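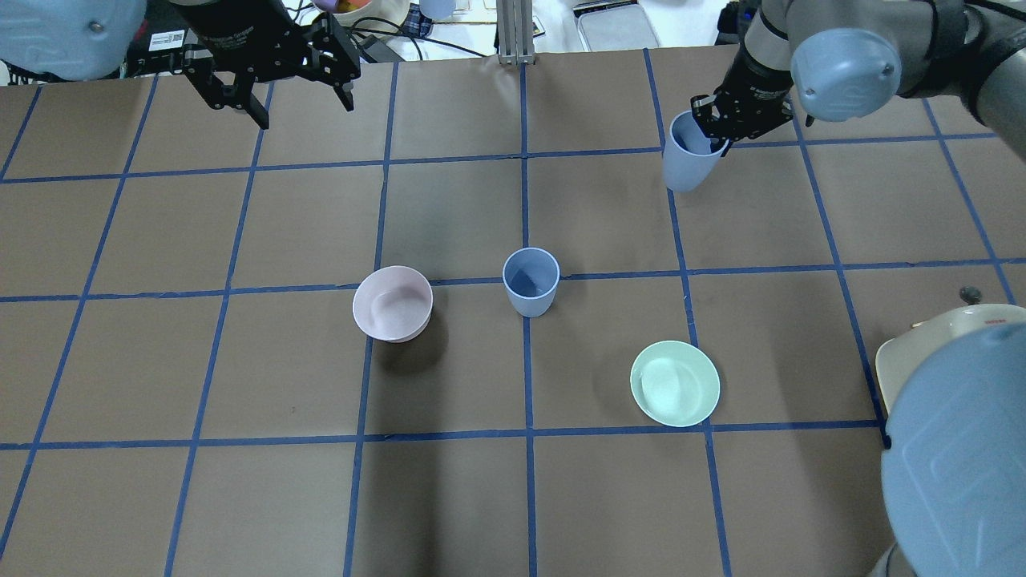

*Fig. 1. Lines of a taped grid seen in perspective, with a cup near the middle.*

## Unit 6: Single-view perspective and plane rectification

Reading: Tang, course notes, sections on projective maps. Lab sheet from Glenys Maihi.

**Vanishing points.** Parallel lines on a plane, when viewed obliquely, project to lines that meet at a common point. In Fig. 1 the lengthwise tape lines spread apart toward the near side. Extended upward, lines of this kind converge on a vanishing point. The crossing lines form a second family with its own vanishing point, usually much farther out. The line through both points is the horizon of the plane.

**The homography.** A point (x, y) on the plane maps to an image point (u, v) by

 s [u v 1]^T = H [x y 1]^T

H is 3 × 3 and defined up to scale, so it has eight degrees of freedom. Each point pair gives two equations. Four pairs fix H, provided no three of the points are collinear. Use more pairs when you have them and solve by least squares.

**Normalize first.** Raw pixel coordinates run to 800 or more while the last entry of each vector is 1. The system is then badly scaled. Shift the points so their centroid is at the origin and scale them to a mean distance of √2. Undo both steps after solving.

**Limits.**

- H holds only for points on the plane. The rim of an upright cup lies above it and will be displaced after rectification, in the direction away from the camera.
- Lens distortion bends straight lines. Correct it before picking points.
- Error grows quickly toward the horizon. At grazing angles below 30 degrees, treat far-side measurements with caution.

**Problem set**

1. Show that H maps lines to lines. Derive the rule for line vectors.
2. Given two vanishing points, write the horizon as a cross product.
3. Using the Trillham floor survey data, estimate H from 6 point pairs, with and without normalization. Report both residuals.
4. The camera moves but the plane does not. Express the map between the two views in terms of H1 and H2.

Hand in problems 1 to 3 to Garba Akande. Problem 4 will be worked in section.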